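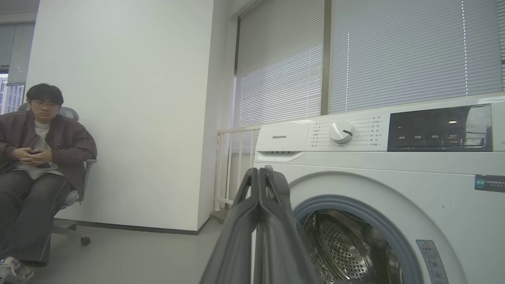
How long does a load of jeans take?

Longer than you want it to, Mal-soon Hong told him, and she went back to her newspaper.

Cosmin Costache had been in Hirkton for 2 days. He had one decent pair of jeans, and the bus to Jurkdale left at six. He read the dial again and picked the shortest program he could find.

"Did you check the pockets?" she asked.

He had not. The ticket was in there, along with the key to room 634. He said so, and she folded the paper.

"Then stop it now. It won't open right away. Give it a minute."
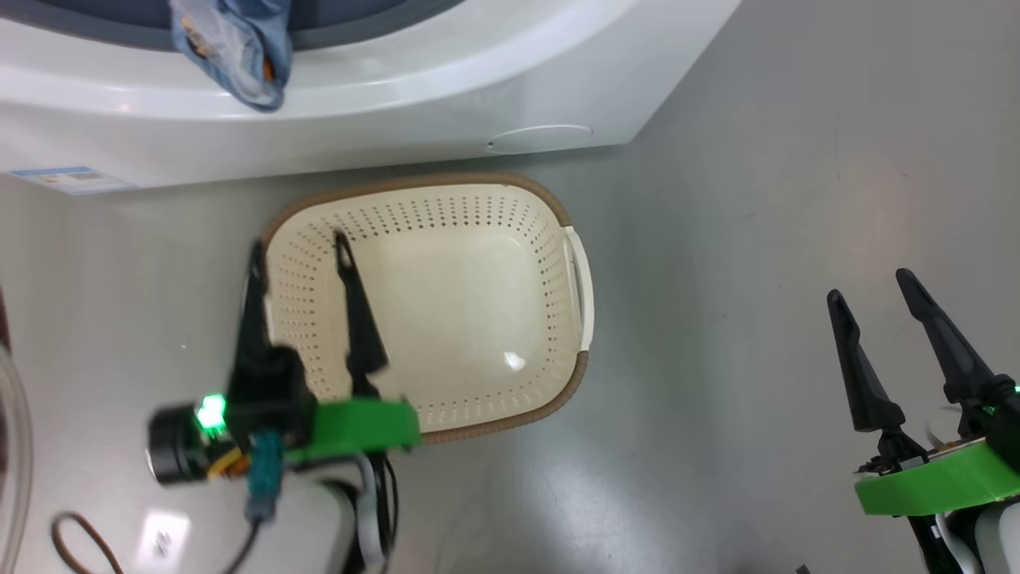

They waited by the door together. She told him her brother had once washed nearly a month's pay, and had dried the bills on the blinds. When the lock clicked, Cosmin reached for the back pocket first. The key was there. He tried the other side.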